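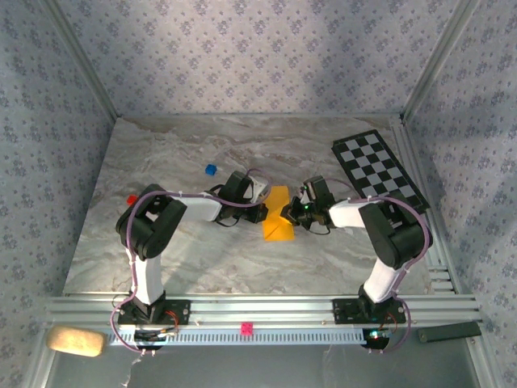 A folded cloth on the marble-patterned table, with the floral wallpaper behind.

Oi-ling Kong learned to fold from her aunt, in a hotel laundry at Cáceres. "We did 256 napkins before lunch," she tells me. "My aunt checked the corners only."

At home she is less strict. Yellow is her favourite colour for cloths — "you find it fast in the drawer" — and she washes them at 90 degrees.

Does she iron? "In February, maybe. The room is cold then."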